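Search this site
Enter keywords
Search

Woodland placemats bring in $2122 for Rirthorpe lunch club

A set of printed placemats has raised $2122 for the Rirthorpe children's lunch club, which plans to spend the money on new tableware and a second weekly sitting.

The mats went on sale at the Saturday market in January and were gone by early afternoon. The club had 294 of them made by Prorkora, a small print shop on the east side of town, and kept 97 back for its own tables. The rest were sold to families and to two cafes.

Eusebio Cabello, who runs the club's kitchen, said the idea came from the old vinyl mats, which had gone stiff and would no longer lie flat. The club asked for something washable that younger children would want to sit in front of. Cúc Âu drew the animals over the fall and sent them to the printer in one long repeat, so no two mats are cut in quite the same place. On some of them a deer near the edge has lost its head and only the legs are left.

Buyers at the market could pick through the pile, and many did. Cabello said the mats with the most foxes on them went first. The design is white, with gray deer, a pink rabbit, small foxes and a blue bird among ferns and yellow flowers. 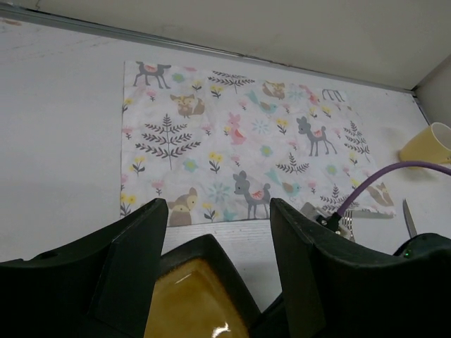
Zahira Simanjuntak said she bought four and wishes she had bought six. Her youngest will eat only at the place with the rabbit, she said, and the other three have started trading for it. She also said the colors had held up through several washes, though she irons hers from the back and keeps the iron low.

Not everyone was satisfied with the sizes. Several buyers asked for a smaller mat that would fit a high chair tray, and one of the cafes wanted a round version. Cabello said both requests had been passed along, but the club would not order anything else until the bill for the first run was settled.

Of the money raised, $1472 has been set aside for plates, mugs and flatware. The club now borrows most of what it uses, and the pieces come in different colors and weights. Cabello said matching sets were never the goal. He wants plates with a rim wide enough for a child to hold and mugs with handles that fit a small hand.

The club also uses the mats to teach table setting. Children lay out the mat first, then the plate, then the knife and the other utensils, and finish with the mug on the right. Lộc Mạc, who leads the Saturday group, said the order changes depending on who is doing it – some put the mug out first and build everything else to suit it. She lets them work it out until the food is ready.

The second sitting is due to start at 12:45 p.m., once the first group has cleared. Families can sign up at the kitchen door. There is no charge, and children may bring their own placemat if they have one at home.
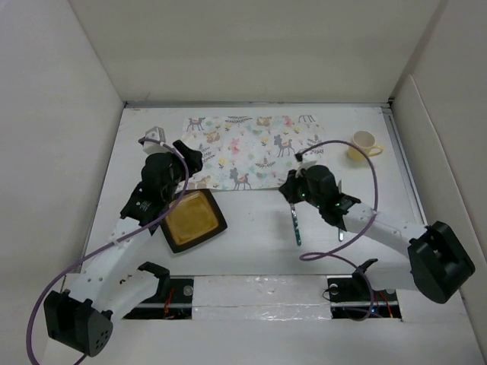 A woodland placemat with a dark-rimmed plate, utensils and a pale yellow mug.

The few mats left over from the club's share will be sold at the kitchen door during sign-up, one to a family.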